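Speaker notes – Good practice for recording in homes
Talk slot: Wednesday, after the coffee break

Start slowly. Say thank you to the hosts from Litness.

Our subject today is the rules we follow in the Tudik project when people use hand-held grippers in a living room. We have 51 rules in the full document. I will speak only on 4 of them.

Rule one. Open the jaws fully before you approach the object. Soft packets are easily crushed, so come from above and keep a finger pad on each side.

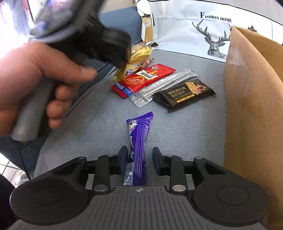
Who decides that a recording must be thrown away?
The reviewer decides, and the operator may add a written comment within two days.

Rule two. Agree on the name of the task before the first recording. At Achari, two teams used different names for the same task, and up to 80 recordings had to be labeled again. (Pause here – people usually want to write this down.)

Rule three. Leave the home as it is. Sofa covers, cushions and pictures stay in their place. We want normal rooms, but ask the family first about private papers and photos.
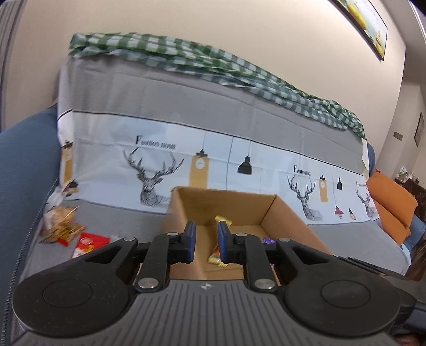 Gripper over the open box, snack wrappers inside.

Rule four. Stop when the hand is tired. The Clolis checklist gives a fixed break, and I think this is the better way – an operator will often say "one more".

Next slide: how to report a mistake. Show the form, then take questions.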